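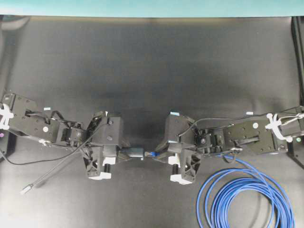
Fig. 1. Cable work on the dark grey fabric surface; black lead with small silver-white plug.

Gelton Plug and Lead Set, data card

Summary
Gelton is a set of 300 short records on the handling of everyday leads and plugs: picking up a lead, turning the plug the right way round, bringing it to a socket and pushing it in. Each record has a start note, an end note and a result field. The main connector is the RJ45 plug found on Ethernet patch leads. Other small plugs are included as a secondary group and should be scored separately.

Maintained by Thilini Abeysekara and Lambros Andreadis, Stiltulness.
Current release: Friday, May 5, 2023. It replaces the February draft, which used different result codes and should not be mixed with this one.

Contents
records/ one text file per record
leads.csv lead list (colour, boot type, plug type, stiffness)
results.csv result codes, keyed by record number
notes/ free text from the people labelling

Lead list
The stiffness column is a judgement made by hand on a scale of 1 to 4, where 4 is a lead that keeps its bend when put down. Boot type is one of: none, plain, ribbed, hooded. A boot that is both ribbed and hooded is entered as hooded, with the ribs mentioned in the notes column. Colour is the colour of the outer jacket. If the boot differs from the jacket, the boot colour goes in the notes as well.

Result codes
0 not seated
1 seated, latch not confirmed
2 seated, latch confirmed by a light pull
9 record stopped early

Code 1 is common with hooded boots. The hood covers the latch area, so the click may be heard but the latch cannot be checked by eye. Labellers were told to enter 1 unless a pull was noted.

Lining up the plug
Latch direction is recorded relative to the socket, never relative to the table. A plug held straight but with the latch on the wrong side is entered as "reversed". A plug on the correct side but leaning is entered as "tilted", whatever the angle. The gap between plug and socket is not measured.

Fig. 2. Blue Ethernet lead, plug pointing up towards the port.

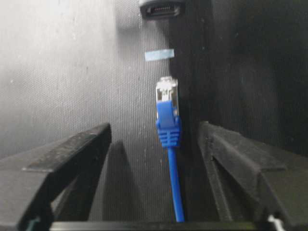 Irfan Naqvi asked, on reading the draft, whether "tilted" should be split by direction. A plug leaning towards its latch behaves quite differently in his experience from one leaning sideways, and he would rather have two codes now than relabel later. The suggestion is logged for the next release. In the meantime the direction of lean is given in notes/ where the labeller wrote it down.

Known gaps
Nearly 20 records have no stiffness value.
Leads longer than 2 metres are not covered.
Worn or broken latches are not marked in leads.csv.
Flat leads are absent.

Corrections
Send the record number, the field and the proposed value to Thilini Abeysekara. Changes to results.csv are made at release only.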